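The Solwood Meal Crate: what's in it, how it ships, and who it's for

Solwood Meal Crate, 20-meal size
Item no. 2296
In stock. Ships from our Vokville kitchen.

Hi, I'm Berwyn Dafis, and I put these crates together along with my business partner Trefor James and a kitchen crew that puts up with both of us. If you have a kid in an off-campus apartment (or you are the kid, hello!), this is the box I'd point you to first. It's the one I sent my own daughter her whole sophomore year, back before we sold it to anybody else, and it has changed a lot since then, mostly thanks to her complaints.

The crate holds 20 single-serving meals, frozen flat in pouches. Each pouch goes from freezer to microwave, or into a pot of simmering water if the microwave is spoken for. Flat matters more than you'd think. Student freezers are tiny and usually shared with three other people and somebody's giant bag of ice, and a stack of flat pouches slides in beside all that standing up like books on a shelf. We used to do round tubs and I'm still embarrassed about it.

What's on the menu

We rotate the list twice a year. The fall list went live in October 2024 and it has nine dishes on it, so you'll get at least two of everything plus a couple of extras of whatever the kitchen is proudest of that week:

Chicken and rice with lemon
Beef chili, medium
Black bean chili, medium-hot
Ginger noodle soup
Red lentil curry
Baked ziti
Turkey and sweet potato hash
Mushroom barley stew
Mac and cheese with peas

The next change comes in April, when the barley stew usually goes on vacation and something with asparagus takes its spot. If you'd like to skip a dish, there's a box for that at checkout. You can skip up to three and we'll fill in with the others. No meat at all? Choose the Green crate at checkout — same price, same box, and the chicken, beef and turkey get swapped for more of the rest.

How hot is medium-hot? I get this question a lot. My mother can eat it with a glass of milk nearby. My partner Trefor puts hot sauce on it. You're probably somewhere between them.

How shipping works

Orders placed before noon go out the next morning. The pouches are packed with dry ice inside a thick paper-fiber liner, and the liner goes in regular cardboard recycling, which the old foam one never could. Please don't touch the dry ice with bare hands. Open the box near a window and let whatever is left disappear by itself.

Now, dorms. Mailrooms are the hard part of this whole business, and I've spent more time on the phone with mailrooms than with my own relatives. Some hold perishables in a fridge, some leave them on a cart in the hall, and a few close at two in the afternoon. The dry ice is good for a full extra day in the box, so a late pickup isn't a disaster. Put the student's cell number in the delivery notes and we'll text them when the box is dropped off. If you only give us your number, you'll be the one chasing them about it (ask me how I know).

We use Uvgate for our delivery tracking. You'll get a link by email and you don't need to download anything.
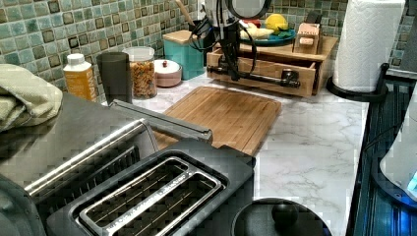
Heating times are printed on every pouch, big enough to read without glasses. Most of the meals need five minutes in the microwave, and the barley stew and the ziti need closer to seven. Snip a corner first! The noodle soup is better on the stove if there's time, and it likes a squeeze of something sour at the end. Each pouch also has the full ingredients and allergens on the back. The kitchen handles milk, wheat, egg, soy and tree nuts, so please don't order for someone with a serious allergy to any of those.

What people have told us

"My roommates keep stealing the chili. I've started hiding it behind the frozen spinach." — Ifor Penry

"Sent one during finals and got an actual phone call home. Would have paid double for that. The box came a day late but everything was frozen solid." — Ieuan Kneath

"Good food, portions are okay for me but my son plays rugby and eats two at a time. I wish there was a bigger size." — Ifor Lewis

Mr. Lewis, you weren't the only one. We've added a Big Eater option at checkout, with the same dishes in pouches half again as large. It takes up more of the freezer, so maybe warn the roommates.

Price and repeat orders

One crate is $241, shipping included anywhere in the lower 48. I know that's a chunk of money in one go. You can split it into two payments at checkout and we don't add anything for that. Repeat orders can be set for every four, six or eight weeks, and you can pause them from your account page over winter break. Please do pause them! Every December a few crates turn up at empty apartments and it breaks my heart a little.

Goes well with

The Gape snack bag, sold separately. It's a wide-mouth cloth bag of crackers, dried fruit, roasted chickpeas and those little oat cookies from our kitchen, and it keeps in a desk drawer for weeks. Add it to a crate and it rides along in the same shipment, outside the liner so the cookies don't freeze.

If something goes wrong

Pouch split, box got lost, kid hates lentils — write to us from the contact page and tell us which order it was. A photo helps if it's a damaged pouch. We'll send replacements or refund the meals you didn't get, whichever you like better. Don't mail the food back, please. Trefor opened a returned one once, in July, and he'd like me to be very clear on this point.

Choose your size: Regular / Green / Big Eater
Add a gift note (up to four lines)
Add to cart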